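Nistus Support Portal
Ticket 1566
Product: Tiltcombe gripper kit with wrist camera, trial unit
Subject: Wrist camera picture smeared during approach, small carton not found
Opened by: Rigoberto Taipe, Huaranga
Assigned to: Dayana Pacheco
Priority: Normal
Status: Solved, waiting for customer to close

Rigoberto Taipe wrote:

Good morning. We have the Tiltcombe kit on trial until March and we must decide if we buy it for our packing room. Assembly was without problems, the manual is clear and the fingers open and close as they should. My problem is with the wrist camera.

When the arm stands still over the table, the picture is sharp and the software draws its outline on the small carton almost every time. When the arm is moving to the carton, the outline jumps or disappears and the program stops with message 155, "target lost". Then I must press Resume, and the arm goes back to the start position.

What I have tried until now:
- cleaned the lens with the cloth from the kit
- changed the USB cable for another one of the same length
- restarted the controller two times
- taught the carton again from the start, with the arm not moving

After all this the result is the same. The approach speed is the one which came in the profile "Table pick, standard". I did not change it. Please tell me if the camera is defective or if it is a setting.

Dayana Pacheco wrote:

Hello Rigoberto, thank you for the clear report. Message 155 means that the software had the target and then lost it for longer than the allowed time. It does not by itself say that the camera is bad.

Could you please send me:
1. One still saved by the software during the approach, not before it.
2. The firmware version of the camera, from the page Devices.
3. The exposure value, from the same page. If it says "Auto", please write this also.
4. A few words about the light in the room.

Rigoberto Taipe wrote:

Hello Dayana. Firmware is 556. Exposure says "Auto". For the light, we have one lamp on the ceiling, and in the afternoon the window helps a little. My colleague Lucero Apaza says the room is darker than it seems to us, and I think she is right.

I attach the still. The carton I want to pick is the small green and white one between the fingers. 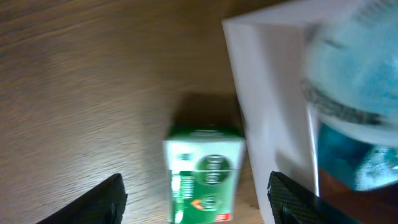

Attachment 1: still from wrist camera during approach, exposure Auto.

Even the round logo on the carton cannot be read, and this logo is the part which I marked as the feature when I taught the object. I also notice the pale shine on the table on the left side. I do not know if this is important. I can move the white box and the blue object away if you think they disturb.

Dayana Pacheco wrote:

Thank you, this helps very much. The whole picture is smeared, also the wood grain, so I do not think it is a focus problem on the carton only. With exposure on Auto, the camera opens for a longer time when the room is dark, and the movement of the arm goes into the picture. The white lettering in the logo is too fine to survive this, so I would not use it as the feature.

Please do these steps in this order, and run the pick 10 times after each step:

Step A. Set exposure to Manual, value "Short".
Step B. Teach the carton again. Mark the full front face with the border between white and green, and leave the logo out.
Step C. If it still stops, change the approach speed from "Standard" to "Slow" for the last part of the path only.

Leave the white box and the blue object where they are for now. I would like to change only one thing at a time. About the shine: it is not on the carton, so I would wait with this.

Rigoberto Taipe wrote:

Results:

Step A: the picture is sharper but dark. Message 155 came in four runs.
I put a desk lamp on the right side of the table and repeated. Message 155 came in two runs.
Step B: no message in all the runs.
Step C: not done, because it was not needed.

I am sorry that I added the lamp, which was not in your list. Without it I could not see well what the software was marking.

One question remains. Octavio Cabrera, who decides about the purchase, asks if we must do this teaching again for each new carton. We have many sizes, and some have only small print on them.

Dayana Pacheco wrote:

No problem with the lamp, it was a good idea. Please keep it in the same place when you teach and when you pick.

For Octavio: yes, each new design must be taught once. Cartons with the same print and a different size can be copied from the menu Objects, Duplicate, and then you correct only the measures. For cartons with only small print, please mark the outer edges.

I have asked Arnulfo Benavides in our Pirotby office to add a note about Auto exposure to the "Table pick, standard" page of the manual. I set the ticket to Solved. If message 155 comes back, please answer in this same ticket and attach a new still.

Rigoberto Taipe wrote:

Thank you. I will test two more carton designs this week, and after that I will close the ticket.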